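Portada > Curiosos > Cómo funcionan las cosas > Viajes

¿Cómo sabe el hotel que tu habitación está libre?

Texto de Tineke Brouwer

Imprimir | Enviar por correo electrónico

Imagina que tu familia decide pasar unos días junto al mar. Alguien mayor se sienta en el sofá con el móvil, mira fotos de piscinas durante dos horas, dice «esta sí que no la tocamos, que es carísima» y al final reserva la que tiene el desayuno incluido. Aprieta un botón, suena un «ding» y ya está: la habitación 316 del Hotel Mirklow es vuestra.

Bueno, más o menos. En el mismo momento, en otra ciudad, la familia Timmermans está en su propio sofá, con su propio móvil, mirando la misma habitación en otra página distinta. También quieren el desayuno incluido. ¿Por qué no acabáis todos durmiendo en la misma cama, con los pies del señor Timmermans en tu almohada?

La respuesta tiene que ver con unos programas de ordenador que se pasan el día y la noche chivándose cosas unos a otros.

El libro gordo

Antes de los ordenadores, cada hotel tenía un libro muy gordo en la recepción. En cada página había un día, y en cada línea, una habitación. Cuando alguien llamaba por teléfono, el recepcionista buscaba una línea vacía y apuntaba el nombre a lápiz. Si la persona cambiaba de idea, sacaba la goma de borrar.

El sistema tenía una gran ventaja: no se quedaba sin batería. Y tenía algunos inconvenientes. Si el recepcionista escribía fatal, el señor Pérez se convertía en el señor Pera. Si alguien derramaba el café sobre el mes de agosto, todo el hotel tenía un problema.

Henk Stevens empezó a trabajar en la recepción del Mirklow cuando aún se usaba el libro. Cuenta que una vez pasó dos páginas de golpe y dio la misma habitación a una pareja de recién casados y a un vendedor de trombones. El vendedor fue muy amable y durmió en la sala de lectura. Los trombones también.

Muchas tiendas, una sola estantería

Hoy casi nadie llama por teléfono. Las habitaciones se venden en la página del propio hotel y también en otras páginas que reúnen hoteles de muchos sitios. En nuestra historia, esas páginas se llaman Wistell y Trillel. Son como tiendas, solo que no tienen nada guardado en el almacén. Venden camas que están en otra parte.

Piensa en una panadería con un único pastel de chocolate. El panadero lo enseña en su escaparate y, además, cuelga una foto en la tienda de la esquina y otra en el quiosco. Los tres pueden venderlo. Si lo compra alguien en el quiosco, hay que correr a avisar a los otros dos antes de que entre un cliente con hambre y billetes en la mano.

Con las habitaciones pasa lo mismo. Hay una sola 316, por muchas páginas en las que salga su foto. Y te adelanto que en la foto siempre parece más grande.

El programa mensajero

Para avisar a todas las tiendas a la vez, los hoteles usan un programa que en el oficio se llama «gestor de canales». Los adultos tienen un talento especial para poner nombres aburridos a las cosas interesantes. Un canal es cada sitio donde se vende la habitación: la página del hotel, Wistell, Trillel y las que hagan falta.

Vamos a ver qué ocurre cuando tu familia aprieta el botón.

Primero, Wistell manda un mensaje al gestor de canales: «He vendido una habitación doble para estas noches». El mensaje no lleva saludos ni emoticonos. Son letras y números colocados en un orden que los dos programas conocen, como dos amigos que se han inventado un código para clase.

Después, el gestor lo apunta en el ordenador del hotel, que hace el papel del libro gordo. Ese programa sabe cuántas habitaciones hay, cuáles están ocupadas, cuáles se están limpiando y cuál tiene la ducha estropeada desde febrero.

Por último, el gestor avisa a Trillel y a todas las demás: «Queda una menos». Si era la última, las páginas ponen «completo» y los Timmermans tienen que buscarse otro hotel. Lo sentimos mucho por ellos, pero haber elegido más deprisa.

Todo eso suele tardar muy poco, lo que tardas en quitarte un calcetín. Dos si tienes prisa.

¿Y si aprietan los dos a la vez?

Buena pregunta. A veces pasa, porque el mensaje necesita un ratito para llegar. Si en ese ratito otra familia compra la misma habitación, el hotel tiene dos reservas y una cama. Se llama «sobreventa», y es la razón por la que los recepcionistas aprenden a sonreír con mucha calma.

Hay trucos para evitarla. Uno es preguntar dos veces: la página comprueba si queda sitio cuando miras la lista y lo vuelve a comprobar justo antes de cobrarte. Otro es guardar la habitación unos minutos mientras escribes tus datos. Por eso en algunas páginas aparece un relojito con la cuenta atrás, y por eso los padres gritan «¡que alguien me traiga la tarjeta!» como si se quemara la casa.

También hay hoteles que venden alguna habitación de más a propósito. Calculan que siempre hay alguien que no viene: se pone malo, pierde el tren o reservó para el mes que no era. Cuando el cálculo sale mal y vienen todos, el hotel tiene que encontrarles sitio en otro lado. Las matemáticas también tienen días malos.

¿Por qué cambia el precio?

Otra cosa rara: la misma habitación, con la misma cama y el mismo cuadro feo de un velero, puede costar distinto en noviembre y en agosto. En el Mirklow hay casi 200 habitaciones. En noviembre muchas se quedan vacías, y una habitación vacía no da dinero, por muy bien hecha que esté la cama. Así que el precio baja para animar a la gente. En agosto quiere venir todo el mundo y el precio sube.

Antes esos precios los cambiaba una persona, página por página, con mucha paciencia. Ahora los escribe una vez en el programa y el mensajero los reparte. Va rapidísimo, incluso cuando la persona se ha equivocado. Henk quiso poner una noche a 200 euros y tecleó un cero de más. Durante una mañana entera, dormir en el Mirklow costó 2000 euros en todas las páginas a la vez. No llamó ningún cliente.
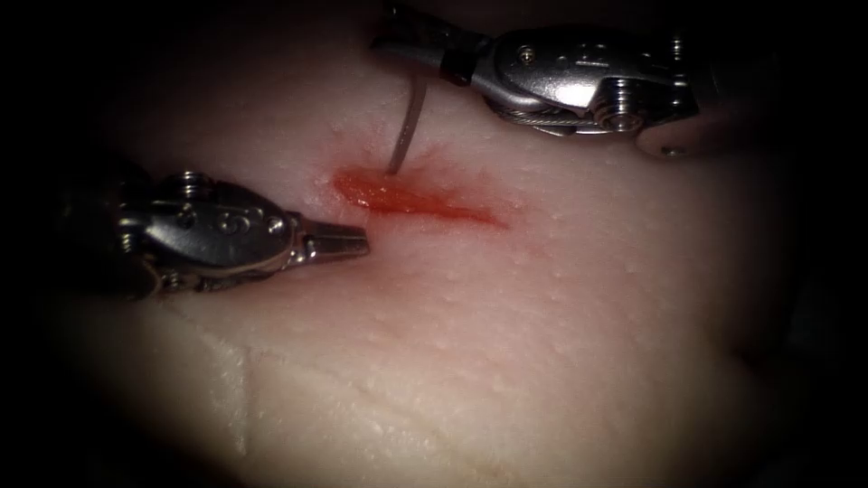

Dos instrumentos quirúrgicos robóticos y un hilo de sutura.

¿Dónde vive todo eso?

Te dirán que «en la nube». No mires hacia arriba. La nube son ordenadores muy grandes metidos en edificios con mucho aire acondicionado, a menudo lejísimos del hotel. El recepcionista entra en el programa por internet, igual que tú entras en un juego. Así, si el ordenador de la recepción se rompe, las reservas siguen guardadas en otro sitio y se pueden ver desde una tableta.

¿Y si se cae internet? Entonces Henk abre un cajón y saca una lista de papel que imprime todas las mañanas a las 7. Dice que es por si acaso. El lápiz y la goma siguen en el mismo cajón.

Prueba en casa: el Hotel Pasillo

Necesitas 4 jugadores, papel y algo para escribir. Uno hace de hotel y se sienta en el pasillo con un dibujo de tres habitaciones. Otros dos son las páginas de reservas y se colocan en cuartos distintos, cada uno con una copia del dibujo. El último es el mensajero.

Los familiares que anden por casa hacen de clientes y piden habitación donde quieran. Cada vez que una página vende, tacha la habitación y llama al mensajero, que corre a contárselo al hotel y a la otra página. Jugad primero con el mensajero corriendo y después a la pata coja. Apuntad cuántas veces se vende la misma habitación a dos personas.

Si el cliente engañado es tu abuelo, ofrécele la sala de lectura.

Palabras para presumir en la cena

Canal: cada sitio donde se vende una habitación.
Disponibilidad: lo que queda libre.
Sobreventa: vender más camas de las que hay.
Tarifa: el precio, pero dicho con corbata.

Contacto | © Curiosos, todos los derechos reservados | Volver arriba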